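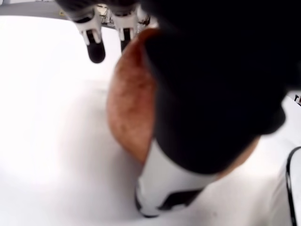 1/ The Cernden Workshop for Automated Handling has completed its equipment plan for the coming budget year. This thread sets out what we intend to buy, what we have decided to put off, and how the figures were reached. Suppliers and partner institutions are welcome to reply to individual posts.

2/ The plan covers small two-finger grippers, wrist cameras, replacement fingertips, lighting and spare parts. It does not cover new arms. The arms now in service have been inspected and will be kept for at least one more budget year.

3/ Two documents came before this one. The first was an inventory, finished in May. The second was a list of requests from the people who run the stations day to day. Where the two disagreed, we went back to the station and looked.

4/ Grippers. We will purchase 10 units. This is fewer than the stations asked for. The original request was for 18, which would have given every station a working unit and a full spare on the shelf. Under the approved plan, spares will be shared between neighboring stations.

5/ All 10 will be of the same model. In past years we bought in small lots from whoever could deliver first, and the result was a parts cabinet in which very few things fit one another. Mounting plates and cables will be ordered with the grippers and on the same purchase order.

6/ Fingertips. These are a consumable and will be budgeted as one. We have set aside funds for 125 pairs. The allowance is meant to last the full year, and a station that uses up its share early will be asked for a short note on the type of work it has been doing.

7/ Our standard order remains the soft black tip with a blunt end. Narrow tips may be requested for small parts. Hard tips will no longer be stocked centrally, though stations that still hold them may use up what they have.

8/ A point on compatibility: tips from the previous series can be pushed onto the new fingers but do not seat fully. Please do not use them this way. Old tips should be returned to the stores desk in the gray bin, with or without packaging.

9/ Cameras. Each new gripper will be bought with a wrist camera. We considered reusing the cameras we own. The saving was real but small, and the older units need a bracket that is no longer made.

10/ The main complaint about the present cameras concerns bright surfaces. Over a white work surface in strong light, the background washes out and faint shading is all that remains of it. Objects very close to the lens are blurred and can hide one of the fingers. Stations reported both problems, and both are addressed in the specification.

11/ The specification therefore asks for manual exposure control, a documented near focus distance, and a mounting position that can be adjusted without removing the gripper. Bidders should state the near focus distance in writing. A sample recording is not a substitute for the figure.

12/ Lighting and surfaces. This line was added late, at the suggestion of Marianna Baran, who coordinates the stations. She observed that a matte gray mat costs far less than a camera and should be tried first. We agree. Mats will be bought for every station, and overhead lamps will be fitted with diffusers as the building budget allows.

13/ The mats will be delivered before the cameras. Stations are asked to work with them for a full month and to record their usual exposure settings. Those records will be used when the cameras are accepted.

14/ Suppliers. Three firms responded to our first inquiry: Evano, Soylu and Ilevau. All three met the basic technical requirements. The inquiry was not a tender, and no firm has been given any assurance of an order.

15/ Evano offered the shortest delivery time and the longest written warranty. Its quotation did not include cables. Soylu included cables and spare screws, and quoted separately for training. Ilevau proposed a rental arrangement, discussed in the next post.

16/ Rental. We looked at this with some care. Over one year it would cost less than purchase. Over three years it would cost more, and wear to the fingertips and linkages would be charged to us at the end of the term. Our stations handle mixed items with differing textures and finishes, and we could not estimate that charge with any confidence. Rental is not part of this plan.

17/ It may be the right choice for others. An institution with a single short project, or one that has not yet settled on a type of gripper, should ask for a rental quotation alongside a purchase price. Ask in particular who pays for return shipping.

18/ Maintenance. We have reserved 17 percent of the equipment budget for repair and upkeep. Last year's share was lower and was spent well before the year ended. The repairs that followed were paid for out of the travel budget, and we do not wish to repeat this.

19/ The reserve covers screws, rods, brackets, cables, small bearings and outside repair. It does not cover fingertips, which have their own line, or damage caused by running a gripper above its rated load. Such damage will be charged to the project concerned.

20/ Staff time. Damian Kalinowski will lead installation and acceptance testing. He has asked that no station schedule work during its two installation days. The calendar will be shared with station leads once the delivery date is confirmed in writing.

21/ Acceptance testing will be carried out at the station where the unit will be used, on the items that station normally handles. Testing on the supplier's own sample blocks was permitted in the past. We found that the results told us little about soft or irregular objects.

22/ Each unit must complete the station's own test sheet. A unit that does not pass will be adjusted once by the supplier and tested again. After a second failure it will be returned. Payment is released per unit, and one faulty gripper will not hold up payment for the others.

23/ Items put off. A second tool changer, a powered conveyor and a replacement for the label printer were requested and are not funded this year. The conveyor request was well argued and will be carried forward without the need to reapply. The other two should be submitted again with current prices.

24/ Software. No new licenses are planned. The existing control software supports the models under consideration, and bidders must confirm this for the exact model and firmware they quote. Any license required for basic operation must appear in the quoted price.

25/ Order of purchase: mats first, then the grippers and cameras together, then the fingertips in two deliveries. Splitting the fingertip order allows us to change the balance between soft and narrow tips halfway through the year if the stations ask for it.

26/ Bidders should send one quotation with prices shown by line. Please list shipping and import charges separately. Quotations that give only a total will be sent back for correction, and the closing time of 4 p.m. will still apply.

27/ Partner institutions may join the fingertip order at the same unit price, provided their quantities reach us before the tender is issued. We cannot extend this to grippers or cameras. Invoices will be sent directly to each institution by the supplier.

28/ One correction to post 9: the wrist cameras are priced as a set with their brackets and should not be quoted as separate lines. The tender form already reflects this.

29/ Questions on the technical specification should go to Damian Kalinowski, and questions on station needs or the mat trial to Marianna Baran. Replies of general interest will be posted under this thread, without the name of the firm that asked.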